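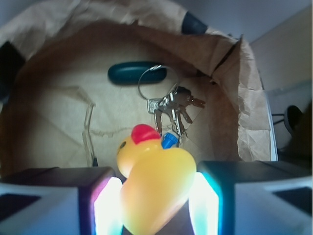

A yellow rubber duck with a red crest, held between two lit gripper fingers.

Home
Self-Help Guides
Traffic and Infractions
How to Contest a Parking Citation by Mail in Plendale

You can contest a Plendale parking citation without going to court. The first step is a written review by the city, and it costs nothing to ask for one. Dewanti Oei of the Watkins Street self-help desk wrote this guide. It covers parking citations only. Moving violations go to the Skamano County court and use a different form.

What you need

The citation, or its number and your license plate number
Copies of any photos, receipts or permits
An envelope and a stamp

Step 1. Check the deadline
The last day to request a review is printed on the back of the citation, under the payment slip. The city counts from the issue date. If your citation came in the mail, use the date on the notice.

Step 2. Write your statement
Keep it to one page. Put the citation number at the top, then say where the car was, what the signs or curb said, and why the citation should be dismissed. "I was only there a few minutes" is not a defense. A missing sign, a valid permit on display or a wrong plate number may be.

Step 3. Attach copies
Send copies and keep the originals. Write the citation number on each page.

Step 4. Mail it
Send everything to Parking Review, 175 Mornell Avenue. Ask the post office for a certificate of mailing and keep it with your papers. Do not include payment at this stage.

Step 5. Read the decision
The city will mail you a decision. If the citation is dismissed, you owe nothing. If it is upheld, you can ask for a hearing. For most people that means paying the penalty first, which is refunded if you win. A hardship waiver is available on Form 3.

Hearings are held in Room 2 at the same address. You may appear in person or send a second written statement.

Related: Requesting a Payment Plan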